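Best way to fold printed kitchen towels?

imanelf
2021-07-16
I am so happy with my fruit print towels! Teal with big yellow lemon slices, little white dots and swirly black writing. I want the lemons facing out on the shelf, but every fold I try hides them. Mine's on the table waiting for ideas:
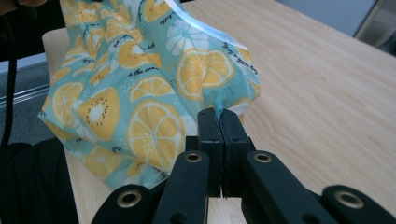

Reply 1: pantrypat67
Oh, that print is so cheerful! Fold in thirds the long way, then in half, then in half again. Start with the lemons face down and they end up on the outside. I have 9 of these in one drawer and can find any of them in a second.

Reply 2: Nesau_nell
Thirds are too bulky for me. I roll mine! Lay it flat, smooth it out, roll from the short end and stand the rolls up in a basket. You see color from the top and it looks like a candy shop.

Reply 3: pantrypat67
Rolls fall over the minute you pull one out, though. I gave up on them last September.

Reply 4: Nesau_nell
Only if the basket's too big! Pack them snug.

Reply 5: imanelf
Trying thirds tonight, and I'll roll the plain ones. Does anyone iron first?
Iman El Fassi

Reply 6: bensaid_b
Never. Smooth it with your hands and go.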